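3.2 Looking after the cell

I took over the day-to-day care of the two-arm cell at Larkimby in October, when Indrek Lepik moved across to the Erkness site, and most of what I know about it I picked up by getting things wrong first. The cell itself is simple enough. Two small arms face each other over a flat table, each with a parallel-jaw gripper, and between them they are meant to put a metal sleeve into the bore of a plastic gear. Everything in Section 4 depends on that one job being set up the same way every morning, so I want to spell out how we do it (Vija Toom read an early draft and told me I'd skipped all the useful bits!).

We start with the cloth. Our first runs were done on the bare table and the parts slid about far too much, so Normunds Žukauskas brought in a length of green fabric and we've used it ever since. It gets folded up and put away at night, and the creases do come back, but we don't iron it any more. We tried that for a fortnight and the only thing that changed was how late we started. What we do check is that no crease runs under the place where the gear goes, which for our small gears is enough to keep the face level.

Next come the fingers. Each arm is sent to its waiting pose and left there while I look the tips over and give them a wipe with a dry cloth – no solvent, it leaves the plastic tacky. The gear goes down by hand, flat, bore upwards, with clear cloth on all sides so that either arm can get at it.

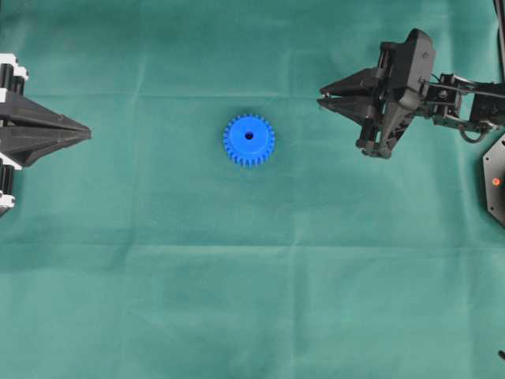 Figure 3. Blue gear on the cloth between the two grippers. The fingers on the left are closed, those on the right slightly open.

With the gear down, we run the zeroing routine, which opens and closes each gripper 4 times and stores the last closed reading. If that reading has moved more than our limit from the stored value of 3490 counts, I stop and go hunting for the cause. Nine times out of ten it's a finger screw that has backed out a little, and a quarter turn sorts it. The tenth time it's the slide, and then I fetch Gunārs Kairys, who has far more patience with slides than I do. We keep a paper log of all this next to the bench. It's scruffy, but it has been a good deal more use to us than the automatic one, mostly for the scribbles in the margins.

The sleeve is the fussier of the two parts. It has to be gripped upright, by the tips alone, and any play in the fingers shows up as a lean.

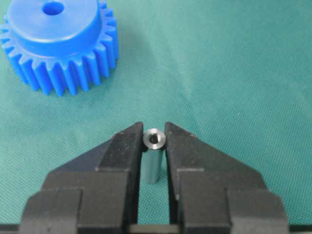

A lean that you can hardly see by eye is still enough to jam the sleeve on the rim of the bore, so before each block of runs I do a few practice grips with the wrist camera on and look straight at the top of the sleeve. If the hole looks off to one side of where it sat in the reference picture, I loosen both fingers, close them on a spare sleeve, and tighten them again while they're holding it. I got that trick from Rasmus Žukauskas and it has saved me a lot of Saturday mornings.

Fingers do wear, of course. The edges scuff long before the grip gets any worse, and for a while I was swapping them far too early on looks alone. We now change a pair after 800 grips or when the zeroing check fails twice in one day, whichever comes first. The pair fitted at the start of the Floltska trials came off at 509 for the second reason, and I've left those runs in the results but marked them in Table 2. New fingers get a light rub along the inner faces with fine paper, then the whole zeroing routine again from the top, and I write the new closed reading in the log before anyone starts a block.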